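Bench Assistants for Robot Chore Study, Skultlow
5 min read

Can a machine take over the boring parts of a repair bench yet? We think the answer is "some of them, on a good day," and we'd love company while we find out which ones. Stanetti is looking for 8 paid bench assistants to spend a season with us at our Skultlow shop, working next to our robot arms on the small jobs that fill up a technician's morning: sorting parts, laying them out, fetching the next one, putting the leftovers back where they belong.

A person who has done this work for a week can pull a coil out of a tray without looking. An arm has to think about every bit of it. Wires are the worst! They slide, they curl back on themselves, they hook onto whatever is next to them, and a loop that looked easy from one side is a mess from the other. We have 1,000 logged attempts at wire bundles alone and still argue over lunch about the best place to grab one. 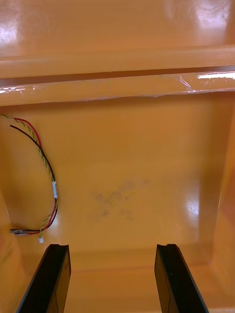
What you'd be doing

You'd set up trays, run a chore with the arm, then do the same chore by hand so we can compare the two. You'd write down what went wrong in plain words ("dropped it," "picked up two," "pulled the board along with it"), reset, and go again. Shifts run four hours with a proper break, and there's always a second person on the bench with you.

The current set of chores is called Sala, and it's all about solenoids. Picking one up sounds simple until you remember the plunger, the spring and the leads, all of which want to move on their own.
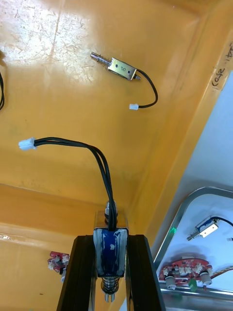
Solenoid in the gripper, leads and connector hanging free.

Part of the job is deciding what counts as done. Is a part "sorted" if it's in the right tray but lying on its own wires? Gonçalo Aguiar, who runs the bench, says no. Vichien Srithong, who writes the software, says yes. You'll get a vote, and we mean that.

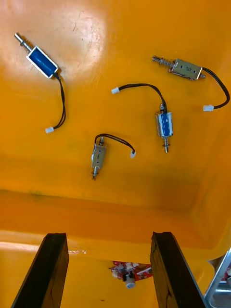
Four solenoids spread out on a tray, two with blue coils and two with numbers on the metal.

Who we're looking for

Steady hands and patience matter more to us than a degree. If you've worked in a stockroom, a sewing shop, a bike shop or a busy kitchen, you already know a lot about chores that machines find hard. You should be able to tell small parts apart, sit or stand at a bench for a shift, and speak up when something looks off. No coding needed. 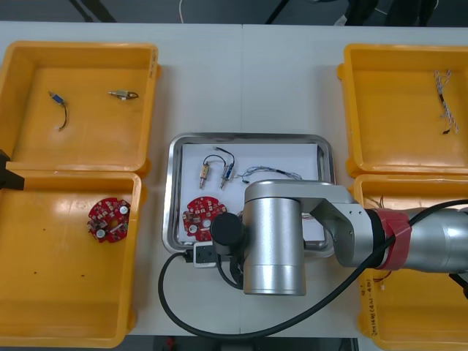
Later in the season we move on to Domeck, our household set: cutlery drawers, charger cables, the jar of odd screws. Much of what we learn on the parts bench should carry over, and we're keen to see how much. A steel tray between yellow ones, with two circuit boards to match up and wires in several of the trays, is not so far from a kitchen counter after a long weekend. If you have opinions about how a junk drawer should be sorted, bring them.

Pay and practical things

The season pays 2,080 dollars per person, in two parts, and we cover bus fare. The shop is on the ground floor. Training takes the first two shifts and is paid like the rest. You must be 18 or over.

To apply, send a few lines on a chore you're good at and how you'd explain it to someone who had never done it. Address it to Gonçalo Aguiar at Stanetti, Skultlow, and put "Bench assistant" at the top. Applications close Sunday at 6 p.m.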